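Last updated: March

Filed under: Lab diary / Faults

Second day on the grasp fault in the Renemus simulation. Logged in at 6 and reran last night's batch from the same seed. 500 episodes, block pick on the green table, center arm only. The run stopped itself at episode 324 with a joint velocity violation, same as before. Wrist joint, well over the limit for 2 consecutive steps, then the safety monitor cut torque.

Kgomotso Mnguni thinks it is the contact solver. I thought it was the planner until I plotted commanded against measured velocity. The command is smooth. The spike exists only in the measured trace, and it starts after the fingers report contact.
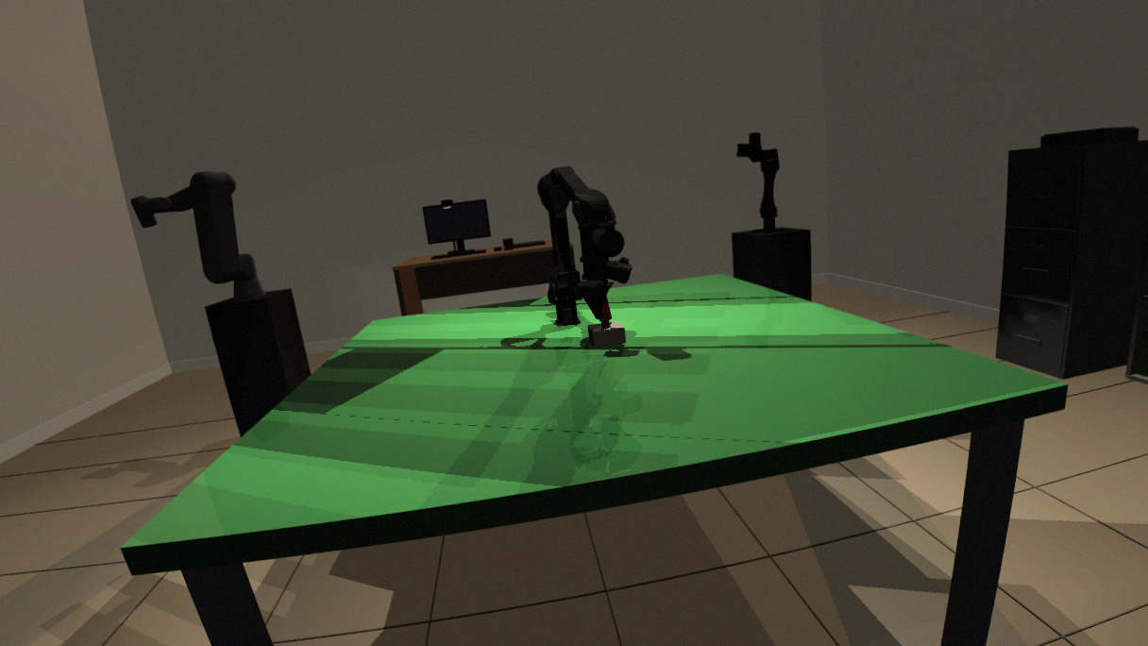

Why did the monitor let two steps through before it cut torque? It is set to trip on the second consecutive violation, a filter I added in the Kustska build to stop false alarms from single-step noise.

I am taking that filter out. On the Suminley cell the same config file drives real hardware, and two steps at that speed is enough to bend a finger. Sent a note to Garg asking them to hold the config at the previous version until I confirm.

Halved the physics timestep after lunch and replayed the failing episode. The spike shrank but did not go away.

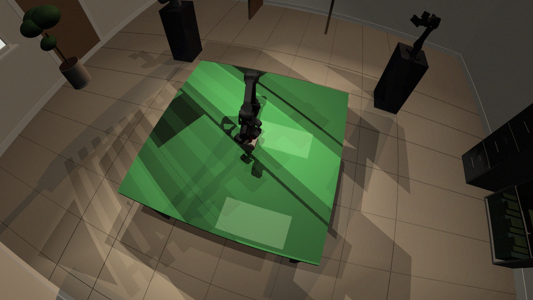

Finger friction was the next thing to check. The value in the model file is far higher than the one in the spec, and the history shows I changed it myself while chasing slipped grasps. Put the spec value back and started the full batch again at 4:40. Left it running. Kgomotso has the log path.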